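Small Tools, Long Table: Our Instrument Kit Gallery

Welcome, and pull up a chair! We have been keeping up this page at Skukel for longer than I care to admit, and of everything we lay out, sort, wipe down and put away again, the little instrument kits are still my favorite.

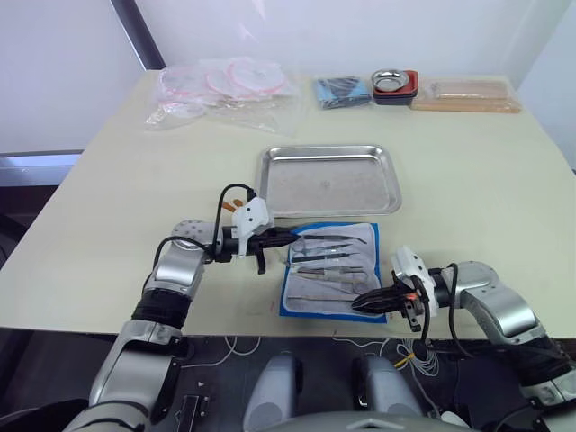

I came to all this from sewing, so I have a soft spot for anything that lives in a roll or a pouch and has its own proper place. My first kit was a hand-me-down and I kept it in a cookie tin for 2 years (please don't do this, the points get ruined). These days I like the scissors and tweezers lying side by side, all running the same way, so that a gap shows up at a glance when something has wandered off – and something always wanders off, usually on a Tuesday.

A padded lining is worth the extra money, too. Fine tips hate rattling around, and a lighter color inside makes the thin probes so much easier to find when your eyes are tired. Packaged supplies I like along the back of the table, with the tray in the middle where everybody can reach it.

More kits will go up in December, once the Rillusano shelves have been sorted. If you have a favorite way of laying yours out, do write and tell us!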